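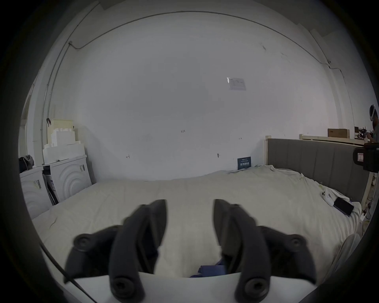 Folding on the bed: do you pull the sheet tight first?

Tedlow Home Forum > Laundry and Linens > Folding and Storage

hovleydrawers
Thread starter
Posts: 20

I fold everything on the bed. The table in our kitchen is too small and the couch is too soft. The bed is the only big surface in the place, so that's where the clean laundry goes.

My problem is the sheet. It's a cream one, fits loosely, and has ripples in it all day long no matter what I do in the morning. When I lay a T-shirt on it and smooth the shirt, the sheet moves along with it. I get one side flat and the other side has a wave. Then I fold it and the wave is inside the fold, and the shirt goes in the drawer like that.

Do people strip the bed down to the fitted sheet? Put a board down? Or just live with it? I've also got a habit of leaving things on the bed while I work (phone, papers), and it's worst up by the headboard, where the sheet bunches up.

pons_upstairs
Member
Posts: 300

Fold on a towel. A big bath towel, laid flat on top of the sheet. Terry cloth grips the sheet under it and grips the shirt a little too. I've done it that way since college and I don't own an ironing board.

brungate22
Member
Posts: 2000

I'd go the other way on the towel. A towel grips the shirt too much. You can't slide your hand under the fabric and the hem drags when you bring it up. What you want is something smooth and stiff. I use the back of an old poster frame. Cardboard works too. You've got a brown box on the rail behind the headboard in your photo, and if it's empty, one side of that would do it.

And move the phone. I've folded a phone into a sweater before and spent an hour looking for it.

pons_upstairs
Member
Posts: 300

If the towel drags, the towel is too fluffy. Use an old thin one.

slowrinse
Member
Posts: 20

Can I ask about the headboard? I have been looking for a gray one with the stitching going up and down like that and a light wood frame. Does dust collect in the channels?

hovleydrawers
Thread starter
Posts: 20

It does a bit. I run the brush end of the vacuum down them when I do the floor. Lint from folding is worse than dust, especially after dark towels. I'd still buy it again. The rail behind it is handy for putting things on, although it fills up fast.

The box isn't empty, it has winter hats in it. I'll find another one.

brungate22
Member
Posts: 2000

Fair enough. Any stiff cardboard, and tape the edges so it doesn't shed.

What fold are you doing? That matters more than the surface. If you fold sides in first you need the whole shirt flat at once. If you bring the bottom up first you only need half of it flat at any time.
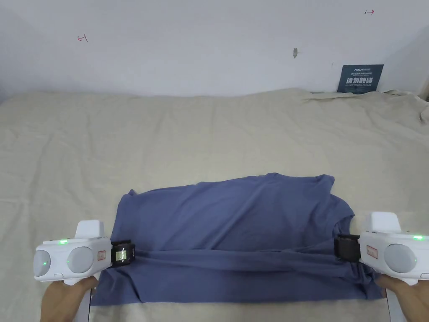

hovleydrawers
Thread starter
Posts: 20

Bottom first. The hem comes up over the front in one long fold across, then I smooth the top half, then the sides. It's the blue-gray tee, which is the worst one I have because the cloth is soft and it won't stay where you put it. You can see the top is still loose at that stage, and one side puffs up near the sleeve.

So I think I'm doing what brungate22 says, and I still get the wave.

brungate22
Member
Posts: 2000

OK, that helps. Two things.

1. You've got the bottom up before the upper half is flat. Smooth the collar and shoulders first, with the shirt open, then bring the hem up. Once there are two layers, anything you push around on top just travels.

2. Hold the hem out at the two corners and keep it pulled sideways while you carry it over. Let go of both sides at the same moment. If one side goes down first, the other one twists.

The sheet looks fine to me where the shirt is. Small creases. It's bunched up toward the wall on the right but you aren't folding over there.

pons_upstairs
Member
Posts: 300

I don't agree that the sheet is fine. Soft jersey on a soft loose sheet is two things that both move. You can have perfect technique and it will still creep. Tuck the sheet in on the far side, pull it toward you, and kneel on the edge if you have to.

Also I do sides first and always have. You get a long strip, then it's two folds and done. Bottom first gives you a wide shape and then the sides are thick when you turn them in.

brungate22
Member
Posts: 2000

Sides first is good for a stack on a shelf. For standing shirts up in a drawer I like bottom first - the thick part ends up in the middle and they stay upright. Depends on where they're going.

slowrinse
Member
Posts: 20

Sorry if it's a dumb question, but what are the little red arrows on the wall? One points left and one points right. Is that for hanging something? I'm about to put up a shelf over my bed and I never know how to mark it.

pons_upstairs
Member
Posts: 300

Use pencil for yours. Red comes through white paint. I have a hallway that proves it.

hovleydrawers
Thread starter
Posts: 20

Pencil, yes.

I did a basket this afternoon with the changes. Collar and shoulders flat first, then hem up, both corners let go together. Clear improvement on the cotton tees. The blue-gray one is better but still has a ripple by the sleeve. I tucked the sheet in too, so I can't tell you which of you was right.

Next load I'll try the thin towel on one half and cardboard on the other.

pons_upstairs
Member
Posts: 300

Do the blue-gray one on both and post which is flatter.

brungate22
Member
Posts: 2000

And wash it in between, or the second try gets the first one's creases.

slowrinse
Member
Posts: 20

Following for the towel result. My bed sheet does the same thing and I've been folding on the floor.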